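Small things on the table

18 July 2019

I have lived in this apartment since February and I still did not finish with the boxes. Every time I order something, the box stays. I say to myself that I will need it if the thing breaks, and then the guarantee is over and the box is still with me.

Yesterday evening I decided to clean only the table, because the whole room is too much for one day. I put on my old checked tablecloth, the one with pale blue and green squares, which I bought at the Montoya market for very little money. It is not elegant but I like to drink my coffee on it.

My rule was simple. Cables go in one place, papers in the recycling, and plastic bags I keep only if they are whole. For the cables I use a cardboard tray, it costs nothing and I can see what is inside.

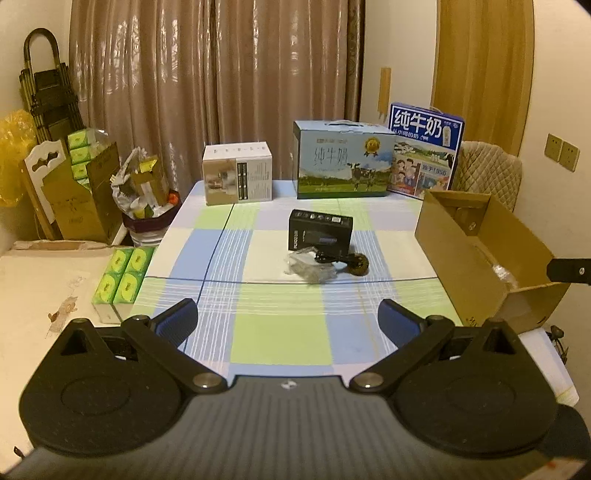
The milk I leave on the table until the end. I always buy the large carton with a handle, because the shop is 700 meters from my door and I don't want to go there every day. The cow on it is also pleasant to look at in the morning.

After this I want to do the shelf near the window. It has roughly 1000 small things on it, and I am a little afraid of it.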